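Vomport Clear Bun Tray, rectangular

If you build burgers at a counter, you know how quickly the buns end up all over the place. The Vomport tray fixes that better than anything else we stock, and we're very fond of it! It's clear plastic with rounded corners and a raised rim, so you can see what's left from any side and pick it up without your fingers slipping. Sesame tops go in on their edges or flat, whichever way you like to grab them.
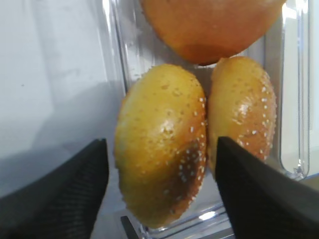

We like to load tops and bottoms before the patties go on, then set the tray beside the board and work straight across: bottom, patty, cheese, top. A square slice does well here – lay it with the corners hanging over and it looks great on the plate. Toast the cut sides if you have a minute (a dry pan is plenty). 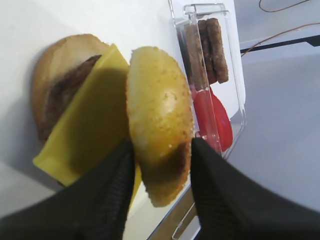 The small molded ridges on the inside wall are easy to clean with a soft brush. Hand wash in warm water, no scouring pads please, and let it air dry upside down. It's good on a white tabletop, good in the fridge, and not made for the oven or the microwave.
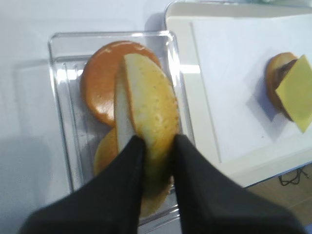 Pairs well with the Hadach serving platform, sold separately, for keeping finished burgers away from the spare buns.

Item number: 2965
Material: clear plastic
Sold in: packs of 4
Lid: Poteck flat lid, item 466, ordered separately
Ships from: our Llewellyn warehouse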